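Célula Olico -- Manutenção do braço em simulação
Apontamentos da aula 3. Docente: So-ying Peng

1. Verificação da garra

Antes de qualquer ensaio, o aluno confirma a fixação da base e leva a garra, com os dedos abertos e virados para baixo, até à posição sobre os blocos. A barra amarela deve ficar entre os dedos.

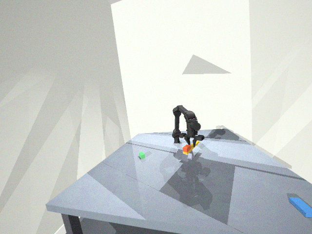

2. Recalibração

Repete-se o ponto zero a cada 800 ciclos -- ou após troca dos dedos. Os desvios são anotados na ficha Veltumik e entregues até 30/7/24.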